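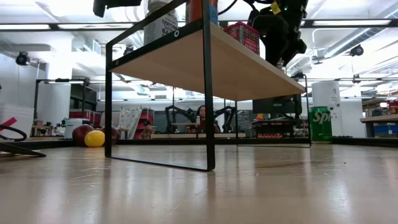 Golnar Asadi objected to the whole premise when she read the draft: people do not "store" things on an open shelf, she wrote, they park them there on the way to somewhere else, and a study that calls it storage will count the wrong things. We kept the word but took the point. Section 4 is split accordingly.

6 min read

4.1 Open shelves and small groceries

Figure 2. Metal-framed shelf table with a light wood shelf, seen from low down. Seasoning container toward the left, red box further right.

Most of the homes in the Plerkau survey had at least one low open shelf in or next to the kitchen. Usually cheap. Black metal legs, a board on top, no doors, no back. We asked 40 households to keep a log of what went on it and what came off, and got 2127 usable entries. Entries with no item name were dropped, as were duplicates (mostly the same jar logged by two people at dinner).

Seasonings dominate. Salt, spice blends, bagel toppings, anything in a shaker. They go on the shelf in the morning and tend to stay, in part becuase the cabinet they came from is above the stove and a reach for shorter cooks. Bottles next. Boxed goods move the least: once a box is at the back it gets stuff put in front of it and the log goes quiet. In the Mahmoudi household one box of crackers had two entries in the whole study, on and off.

Height matters more than we expected. From a chair or from the floor, a person sees the underside of the board and the lower part of whatever is near the front edge. Short items further back are lost. Kids in the sample asked for things by color, adults by where they last put it. Labels were hardly used, even with large print. Tikow reports the same for pantry shelves but with deeper boards, so the comparison is loose.

Front lip: some shelves had a raised one, others only a flat strip. Fewer bottles logged as "fell" with a lip. Numbers too small to test, see Table 3.

On Asadi's parking question. If parked means gone by bedtime, then boxes are stored and bottles are parked, and seasonings are niether, they come back to the same spot day after day. We code these as "resident" from here on. The Paltero coding sheet has no such category and we had to recode the August logs by hand, which is why the totals in 4.2 differ slightly from the pilot.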